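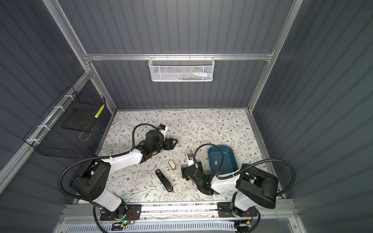 Looking After Cell 4: My Semester with a Two-Arm Bench

When I signed up for the Suston project I figured I'd be writing code the whole time. Instead I got handed the maintenance binder for cell 4 and told to bring it back up after the summer, and I ended up liking that a lot more than I expected!

The cell had been sitting since the last group finished, and the binder (started by whoever set it up at Ruggiero) stopped halfway down page 36. So my first job was just learning what a healthy cell looks like. I made a start-up check and stuck to it every time I came in:

Base plates tight on the front rail, both sides.
Connectors at the bases fully seated.
Hoses free through the whole elbow swing.
Wrist cameras square in their brackets.
Baskets secure, nothing hanging into the work area.

The hoses ate up most of my October. The cables for each wrist run through black corrugated hose that loops out around the elbow, and the length of that loop matters way more than I would have guessed. Too short and it tugs on the wrist when the arm reaches for the far side of the table. Too long and it flops in front of the camera. I moved the clamp on the left forearm back a little at a time, ran the reach routine, moved it again, and wrote down every position. The right one I got on the second try, which felt great until I noticed I'd forgotten to write that one down (I measured it later). 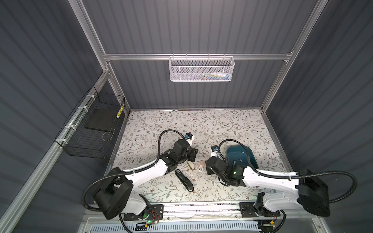
Getting the two grippers to work near each other in the middle of the table was the next headache. Our controller software is called Plondent, and it keeps a separate home offset for each arm. Mine were left over from before the left base plate had been taken off and put back. I re-homed both arms, then ran 600 slow approach moves over a few evenings with my hand near the stop button. The log shows 621 because I restarted one batch and didn't clear the counter. Sorry to whoever reads that log next.

For test objects I went with small everyday stuff plus a stapler and the teal bin. The stapler was my favorite for checking alignment. It's long, so if a gripper comes in at a bad angle the thing spins and you know right away.

I also reset the camera brackets with the little Grumex gauge block, and I'd do that before homing next time. I did it after, so I had to redo half my pictures for the calibration set and lost a whole afternoon.

Still on the list for the next student: label the cables at both bases, replace the left forearm clamp (the screw is getting chewed up), and type up the binder. My clamp positions are on the inside of the back cover.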